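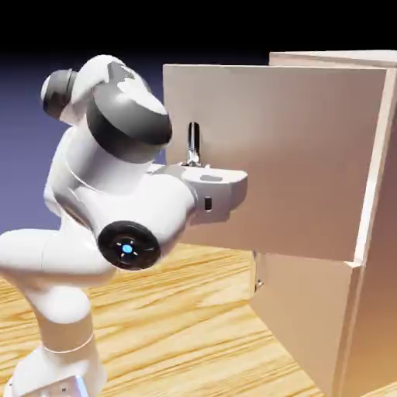
Does a deeper kitchen cupboard lead to more wasted food?
Households with deeper cupboards threw away more dry and tinned food than those with shallow ones, mostly from the back of the lowest shelf.

Sondgate Housing Papers > Storage and Food > Section 4
Search this paper Enter keyword Go

4. Cupboard depth and forgotten stock

Figure 3. Cabinet with a large flat door panel, pale finish (computer rendering).

The survey covered 70 households on the Drostis and Cindetley estates, of which 50 kept a full diary of discarded food through February. Cupboards were measured from the inside face of the door to the back board. Tenants were asked to list what they believed each cupboard held before the door was opened, and the list was then compared with the contents.

Lists were least accurate for rice, pulses and tins bought in multiples. Lahlou reports the same pattern in the earlier Ragab study, although the kitchens there had open shelving. Household size had little bearing on the result once shopping habits were taken into account. Solid doors (Figure 3) were fitted throughout both estates, and the effect of glazed doors could not be tested.

Diaries kept by tenants who shopped daily were shorter and are treated separately in Section 5.

Contact: Hicham Lahlou, Sondgate | © Sondgate | Back to top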